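The Slow Return of the Repair Evening
01/11/2018
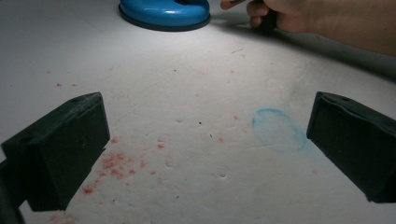
A hand at the far side of a white work surface, near a glossy blue object.

My grandmother kept a drawer of broken things, and she never once called it that. It was the drawer for later. There was a clock key in it, and half a pair of sewing scissors, and a teapot lid wrapped in a page of newspaper so old the paper had gone the color of toast. Later came every winter, when the garden was asleep and there was nothing much on the radio, and she would pull the whole drawer out and carry it to the kitchen table like a tray of supper.

I thought of that drawer a good deal this past year, driving the back roads between Wudwood and Drotora to find out why so many people have started mending again, and why they like to do it in company. Wudwood has 483 residents, one gas station and a former feed store with very good windows, and it was in the feed store that the first repair evening was held, back in April. The organizers put out chairs for a small crowd and a pot of coffee that would have served a smaller one. They ended up borrowing benches from the church across the road, and the coffee was gone before the first lamp had been taken apart.

Lamps, I should say, are the great equalizer. Everybody has a lamp that flickers. People bring them in under their arms, a little shy about it, with the cord wound around the base, and very often the trouble is a loose screw or a tired switch. Toasters come next, then zippers (there are never enough people who understand zippers), and then the harder cases, the music boxes and mantel clocks and the dolls whose eyes have stopped closing.

Drotora started its own evening over the summer, in the basement of the library, and does things a bit more formally. You take a number at the door and write your item down in a ledger. By the end of September that ledger had 296 entries in it, and I spent a very happy hour turning the pages. "Kettle, sulking," somebody had written. "Umbrella, was my father's." Beside the umbrella, in green ink, was the word "fixed," underlined twice.

None of this costs much. Parts come mostly from Koken, a hardware store on the Drotora road that still sells washers one at a time out of wooden bins, and from Sundaram, a fabric shop with 22 shades of brown thread. I bought three of them, though I have no plans for brown thread. It's that sort of shop.

What stays with me is the talk. People who are watching a clock come apart will tell you nearly anything — who gave it to them, which house it stood in, how they used to lie awake and count the chimes. The fixing goes slower for all the stories, and I never saw anyone try to hurry it along. One evening in Wudwood ran so late that the last of us walked out under a full sky of stars, still arguing about glue.

The winter evenings begin next week, with soup. There will be 80 chairs this time, and I'm bringing the teapot lid, which came to me along with the drawer. The teapot itself is long gone, but there's a chip in the rim I'd like somebody to look at.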